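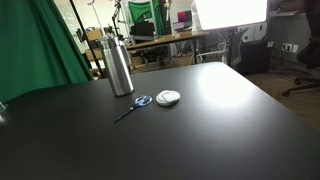
*Bottle, blue scissors, round white thing. The whole job is to clear this table.*

**Can a machine clear a table yet? (chores thread, August)**

**benchtop_wren** wrote:

Okay, I've been going back and forth on this for weeks and I want to hear from people who work with these things. Three objects on a dark table. My nine-year-old could put them away while talking about sharks the entire time. Can a robot arm do it yet, without somebody standing there with a finger on the stop button?

I say yes, nearly! I think people are still judging by what they saw five years ago. But I'd love to be argued with.

**gusset42** wrote:

Happy to argue. The bottle is easy. It's tall, it's a cylinder, you close on the middle and lift. I'd trust the Camix arm at our shop with that all day.

Scissors flat on a table are another story. The blades are thin and there's nothing to get under. We ran 20 tries on a pair of shop shears last spring and 15 came up clean. The other five got pushed across the table, and one of those ended up on the floor. For a demo that's great. For a kitchen with a toddler in it, no thank you.

**benchtop_wren** wrote:

15 out of 20 on flat scissors is way better than I expected, so I'm counting that for my side :)

Did you go for the blades or the handles?

**gusset42** wrote:

Handles, always. One finger of the gripper inside a loop if it can find the loop. Ours were solid black plastic. The see-through blue ones in your picture would worry me more, depth cameras get strange with anything you can see through.

**pallet_moth** wrote:

Seconding that about clear plastic. And look at the big white glare on the tabletop! That's the softbox bouncing off it. If the white piece were sitting in the middle of that patch I'd bet on half the systems out there missing it completely.

I run packing at a small parts place, 254 bins, and our Tronora picker does fine until late afternoon, when the sun comes in low over the dock door. Then it starts grabbing at bright spots. We hung a tarp. Best upgrade we ever bought.

**benchtop_wren** wrote:

A tarp, I love it. Which is kind of my point though? The fix was cheap. These are fixable problems.

**oldlathe** wrote:

They're fixable in your shop, where you get to hang tarps. My house has a window over the sink and I'm keeping it.

I'm a fan of this stuff, I want it to work, but "clear the table" isn't three grabs. Where does the bottle go? Does it get rinsed first? Do the scissors live in the drawer or the jar? I rented an Erkton unit for a month and spent more evenings telling it where things belong than I ever spent putting them there.

**pallet_moth** wrote:

Did it learn, though? By the end of the month?

**oldlathe** wrote:

Some of it. It got the mugs. It was really good with mugs, I'll give it that – I'd come down at 6 a.m. and they'd all be on the shelf with the handles facing the same way, and I stood there grinning like an idiot. Never got the hang of lids.

**benchtop_wren** wrote:

Lids! Okay, that brings me to the piece I'm most curious about. Low, round, and with a raised rim, so there's a little something to hold on to. Same table again:

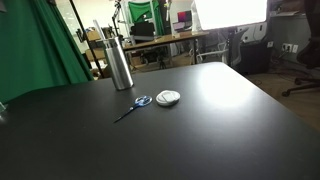
### Re: the lid

**gusset42** wrote:

I'd go straight down over the top with the fingers open wide and close on the outside edge. If the gripper doesn't open far enough, use suction, but off to one side of that curved ridge, or the cup won't seal. I'd also move the scissors first. Those two are close enough that you could bump one going for the other.

**oldlathe** wrote:

See, "move the scissors first" is the part I don't think they have yet. You and I do that without thinking.

**pallet_moth** wrote:

The newer ones do plan the order! The Ocampo folks had a demo with 18 items in a heap and it worked its way in from the outside. Slow as anything, but I watched the whole video twice.

**benchtop_wren** wrote:

Slow is fine by me. It can take all night if I'm asleep. Got a link?

**pallet_moth** wrote:

Will dig it up after my shift.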